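Plutbridge toy library to move into former shoe store in February

The Plutbridge Toy Library will leave its room at the back of Posix Hall and move into the former Dai shoe store on Mill Street in February, after the town council approved a three-year lease on the building.

The library lends toys, puzzles and games to families in Plutbridge and the nearby town of Bratden. It has 98 member families, and another 23 are on a waiting list. Director Ashraful Abeysekara said the list should clear within a month of the move.

"We stopped taking new members last spring when the shelves filled up," Abeysekara said. "We had toys in the hallway and toys under the coat rack. The hall was very patient with us, but we couldn't keep adding families when the ones we had were squeezing past each other to return a puzzle."

The Mill Street building has been empty since the shoe store closed. It has a wide front room with windows on the street, a smaller room behind it, and a stockroom with the original shelving still bolted to the walls. The town owns the building and will charge the library $200 a month, the same as it pays at Posix Hall. Heat is included. Electricity is not.

Council members voted 4 to 1 in favor. The one vote against came after a discussion about parking. There are a few marked spaces in front of the building, shared with the barber and the tax office next door, and the town lot is a block and a half away. The council asked the public works department to look at adding a short-term loading space for parents returning larger items such as play kitchens and ride-on cars.

The front room will be used for browsing and checkout. The smaller room will be a play area where children can try things out before borrowing them, something the library has not been able to offer until now.
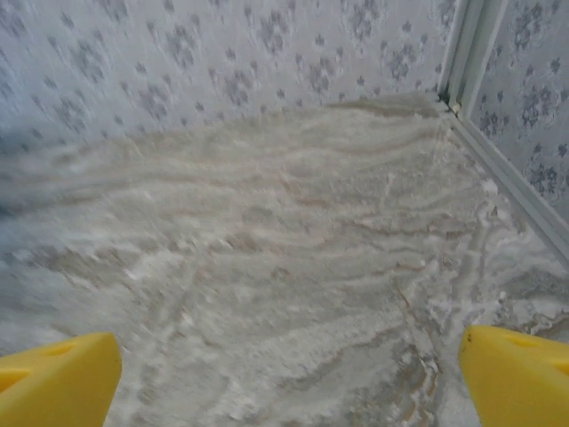 How much will it cost families to join after the move?

The fee is staying the same. A family pays $3 a month, and that covers everyone in the household. Members can have up to five items out at a time and keep them for three weeks. There are no late fees, but a family with an overdue item can't check out anything new until it comes back. Families who receive food or housing assistance can join free by showing a benefit card at the desk.

Abeysekara said the library considered raising the fee to pay for the electric bill and decided against it. The added cost will come out of money raised at the fall toy sale, where worn or duplicate items are sold off.

Some work has to be done before the doors open. The carpet in the front room is being pulled up, and the floor underneath will be sanded and sealed. The bathroom door is being widened so that strollers and wheelchairs can get through. A ramp at the side entrance was already in place and passed inspection in the fall. The town is paying for the door and the library is paying for the floor.

The library will close for two weeks during the move. Anything due in that time will be renewed automatically. Members who would like to help clear out Posix Hall early are being asked to return large items before the closing and wait to borrow new ones.

All toys will be checked and cleaned before they go onto the new shelves. Plastic toys are washed in warm soapy water and air-dried. Wooden toys are wiped down and stuffed animals go through the laundry. Puzzles are put together one at a time to make sure they are complete, and a puzzle with a missing piece is marked on the lid and lent out anyway unless a member objects.

Building blocks take the longest. They are the most borrowed type of toy at the library, ahead of train sets and dress-up clothes, and they often come back mixed with pieces from another set.

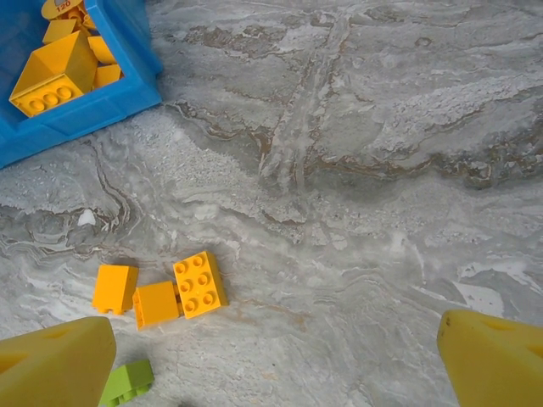
Yellow toy building blocks in a blue bin, including a piece with a round label marked "120."

Under the new system, sets will be checked in by weight. Each one will have its correct weight written on a tag, and a set that comes back light will be set aside for a closer look. Abeysekara got the idea from a toy library she visited in another state.

"Parents worry a lot about losing a block," she said. "We would like them to worry less. Bring it back when you find it under the couch."

Hours will also change. The library is now open two afternoons a week, which parents in a survey last year said was hard to manage around work. At Mill Street it will be open four afternoons and one morning, with the desk staffed until 7 p.m. on two of those days. The morning session will be kept for children under 4 and their parents or caregivers.

Families in Bratden will be able to return items without making the drive. A drop box is planned for the lobby of the Bratden public library, and items left there will be picked up once a week. The box will not be big enough for anything larger than a board game. Members who have ordered something online through the catalog will still have to pick it up in Plutbridge.

Posix Hall has not decided what to do with the back room. The quilting group that meets upstairs has asked about using it for storage, and the hall's manager said a decision would be made in the spring. The room was a kitchen before the toy library moved in, and the sink and one counter are still there.

Shop owners on Mill Street who spoke at the council meeting were mostly in favor of the new tenant. The owner of the bakery across from the building said the empty storefront had made that end of the street look closed. The barber said he supported the library but wanted the loading space to be marked clearly so that it didn't take away from his customers.
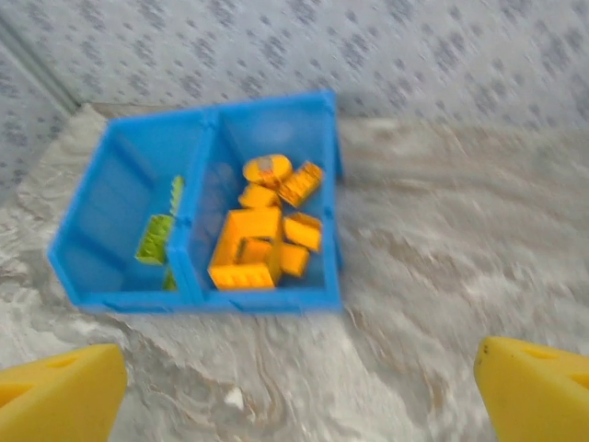
Green building pieces in a divided blue bin on a pale marble-patterned tabletop.

Donations of toys are on hold until after the move. Once the library reopens, it will accept toys in working order during desk hours. It is most in need of large floor puzzles, outdoor toys, and anything suited to children ages 8 to 11, a group it has had trouble serving. It can't take car seats, cribs, bike helmets, or toys with button batteries that open without a screwdriver.

Families on the waiting list will be contacted by email in the order they signed up. Anyone who has changed addresses or phone numbers since joining the list should stop by the desk at Posix Hall before the closing to update the form.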